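Plidari Community Help > Two-arm benches > Setup and maintenance

Left arm grips slightly off after a few hours, right arm is fine. Cable, mat or calibration?

Posted by benchfour, 27/06/2026

We run a two-arm table cell, both arms on the back edge, two-finger grippers, doing kitchen handling tasks on a mat. Steamer baskets, cups, a cutting board, small food items. The right arm has been reliable since we put it in. The left arm starts the day well and then drifts. By mid-afternoon it closes on small items to one side of centre, always toward the outside of the table, and on the smallest ones it sometimes misses altogether. Big items it still picks up, but I suspect that's only because there's more to grab.

I measured it with a dial gauge at the taught reference point. First thing in the morning it reads good. After 400 cycles it was out by 2 mm. If I power down, let it sit over lunch and re-home, most of the error goes away, then it comes back through the afternoon.

What I've done so far:

Re-homed both arms from cold, several times.
Swapped the finger pads on the left gripper for new ones.
Checked the tool centre point values against the right arm. They match what was entered at commissioning.
Updated the Zirkine controller to the current release. No difference.
Reduced speed by a third. The drift is slower but it still turns up.

What I haven't done is touch the base bolts or re-dress the cable. The cable on the left arm was replaced in December by someone who has since moved to another site, and I've no notes on how they ran it. It looks tidy enough. It goes down the outside of the arm in a loop and the ties all look sound.

The mat has also been replaced. The old one was thinner. I re-taught the heights afterward but did not redo the full table calibration.

I'd like to know what order to go through this in. I can have the cell for one full day without upsetting anyone, and I don't want to spend it doing the calibration only to find that something mechanical is moving.

Reply from Nulis_tech

Have you run the calibration wizard? Go to Service, then Arm, then Calibrate, and follow the prompts. It fixed mine.

Comment from benchfour: Not since the mat change. Did yours drift through the day, or was it out all the time?

Comment from Nulis_tech: Out all the time.

Reply from Adoración Garrido

Leave the wizard until last. It will give you a good number in the morning and you'll be back where you are now by the afternoon. An error that grows with running and mostly clears when the arm rests is either heat or something being dragged. On the benches I look after it has usually been the cable.

Do it in this order.

1. Base bolts. Power off, arm parked, isolator locked out. Wipe around the collar and put a paint-pen line across each bolt head onto the base plate. Then check the torque in a cross pattern. The figure is on the mounting page of your arm manual. Please use that one and not a figure from a forum, as the clamp plate and the direct mount are different. If a bolt moves before the wrench clicks, write down which one. Check the table as well. A top that flexes at the back edge will look the same as a loose base, so put the gauge on the base plate with the stand on the floor and lean on the table by hand.

2. Cable. With the power still off and the joints supported, have one person take the arm through its working range while another watches the loop. You are looking for the point where the loop goes tight before the joint reaches the end of its move. Replacement cables often get tied with the arm parked, and it looks lovely there and then pulls at full reach. The worst place is between the forearm and the wrist. A cable that pulls sideways on the wrist will shift the fingers toward whichever side the cable is on. You said the error is toward the outside and the cable is on the outside, so I'd be looking hard at that.

Cut the ties at the wrist and the one above it. Put the arm at the furthest pose the job uses, give the loop enough slack to make a relaxed curve, and tie it there. Then bring it back to park and check that the extra doesn't sag onto the gripper or catch on the other arm. Use hook-and-loop straps for the first day so you can move them. Go back to proper ties when you're happy.

3. Gripper flange. Take the gripper off, clean both faces, refit it, tighten it evenly. Look at the dowel pin. If the gripper has ever been knocked on the cutting board the pin can be slightly bent and it will sit crooked in a way that changes with load. Swap the two grippers between arms if they're the same part. If the error follows the gripper, you've saved yourself a day.

4. Warm-up. Run the arm empty for 19 minutes at working speed before you take your reference reading. That is what our sheet says. It came from the gauge log, where the curve went flat, so get your own number from your own log. Take every reading after that from a warm arm. Comparing cold to warm is how people end up chasing a fault that's only thermal growth.

5. Table calibration, with the new mat down and taped so it can't creep. Do both arms, including the good one, or they'll disagree with each other when they share an object. Mats that have been rolled up hold creases for a while, and a touch-off on top of a crease gives you a bad height. Pick flat spots.

For testing, don't use one large object. Give the right arm something big and forgiving and the left arm something small, and run them together, because you want the controller and the power supply under the load they see in normal work. Ours gets a steamer basket by the rim on the right and a small item set down on the cutting board on the left. Check the left fingers at the board each time. If the item is off-centre between them, stop and read the gauge before you change anything.
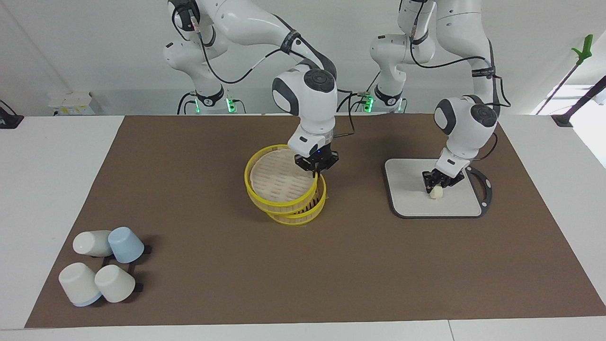 Comment from benchfour: Went through your list down to the flange. Bolts were all good, none of the paint lines moved. The cable did go tight at full reach, well before the joint got there, and the tie above the wrist was the culprit. I've re-strapped it with more slack. Grippers swapped over and the error did not follow, so I've put them back. Warm-up log is running now. Is there any point in doing the cups during the test as well?

Comment from Adoración Garrido: Only once the small item is holding. Cups are a good second test because of the wrist angle when you turn them over onto the rack, and if there's still any pull in the cable you'll get it there. Start the log again from zero now that the strap has moved.

Reply from villanueva_bay2

Agree with most of the above. A few things to add from the Villanueva cells, which have the same controller.

Check that the payload setting on the left arm matches the gripper that's fitted. After a cable change some people reset the tool record to default and forget to put the mass and centre of mass back. You said the tool centre point matches but that is a separate field on ours. With the wrong mass the arm holds slightly low or to one side and the motors work harder, so it warms up more as well.

Also look at the connector at the base end. If it was pushed home but not latched, you can get odd encoder corrections that clear on a restart. Unplug it with the power off, look for a bent pin, reseat it until it latches.

I'd go easier on the straps than Adoración does. We lost one in the elbow of an arm on a night run. Tape over the loose end if you're leaving it unattended.

For upkeep we do a gauge reading after warm-up each morning and write it on a sheet at the cell, one column per arm. We re-check the bolts every 6 weeks. It allows drift of up to 0.3 mm before anyone has to act, and below that we leave the arm alone.

Comment from benchfour: Payload was on default. Good spot. I've entered the proper mass and I'll do the calibration tomorrow with the arm warm, then post the readings.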